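Keeping the sorting cell honest

Eilif Rustad looks after one robot cell at Cladlow, and has done so since the arm was bolted down in July. Before that he serviced packaging lines. We talked to him about what the job consists of.

"Mostly it's cables and fingers," he says. "The arm itself hardly asks for anything. I check the base bolts, I listen to the joints, I write it down."

The cell is a sorting station. Parts come out of a bin, get checked for position, and go into another. Every change to the layout is tried in the simulated copy of the cell first. Kristof Michiels built that copy and keeps it matched to the real one.

"If Eilif moves a bin by 16 millimeters, I need to know that day," Michiels says. "Otherwise my program is right and the robot is wrong."

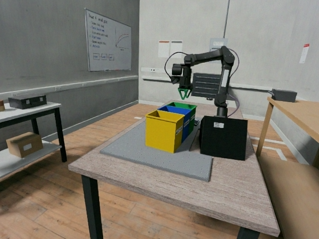
Bin positions are the setting Rustad gets asked about most. The bins have no clamps of their own, he says, and people lift them out to empty them. He puts them back against a stop and then runs the arm slowly over each one with nothing in the gripper. In the simulated cell the order is yellow, blue, green, going away from the front of the bench, and the labels are on the side toward the robot base. He wants the real ones put back the same way. "Somebody turned the yellow one around once. It still fit, so it took me an hour to find."

The cables take more of his time. He looks for rubbing at the wrist and the elbow, where the loops need enough slack for the full turn but not so much that they catch. After 176 hours of running he replaced the first wrist cable. The second lasted 269.

"I had tied the first one too tight," he says. "My fault. Now I move the wrist to both ends of its travel before I cut the tie."

Gripper fingers he swaps in pairs. He keeps 2 spare sets in a drawer, and after each swap he teaches the pick point again.

Asked what he would change, Rustad mentions the stop for the bins. He wants a taller one. Michiels has already drawn it, and it goes into the simulation next week.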